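Jimeline Home Support
Ticket status: open, waiting on us
Subject: Blue tray from the recycling set won't sit flat, bottles keep going over

Hi, Santosh Bhatia here. I bought the Nulter sorting set from you in September and mostly I'm very happy with it, but the shallow blue tray has been driving me up the wall! I use it on a white table for clear plastic bottles before they go out, and for the first few weeks it was lovely. Now anything tall and light rocks if you so much as lean on the table.

Things I've tried so far (your form asked):

Turned the tray round. No change. Swapped it with the Bilen one from my sister's kitchen, which is 40 cm long and a bit deeper, and that sat perfectly well in the same spot, so I don't think it's the table. Washed it in case there was something stuck underneath. There was, a price sticker, but peeling it off made no odds.

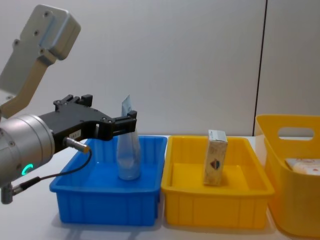

I also wondered if it was just empties being empties, so I put 400 ml of water in a bottle and tried again. Much better, but I'm not going to fill my recycling with water, am I?

Reply from Dixit, Jimeline support, 3 pm
Hi Santosh, thanks for all the detail. Could you lay a ruler across the underside and tell us if you see a gap in the middle? Has the tray been through a dishwasher or had anything hot in it?

Reply from Santosh
Ah. Yes, there's a gap, I can slide a bank card under the ruler. And yes to the dishwasher (twice, on the hot one, sorry). I've had it upside down under some cookbooks for 36 hours now and it's a little flatter, though it still rocks at one corner. Do you sell the tray on its own? I don't need the whole set again.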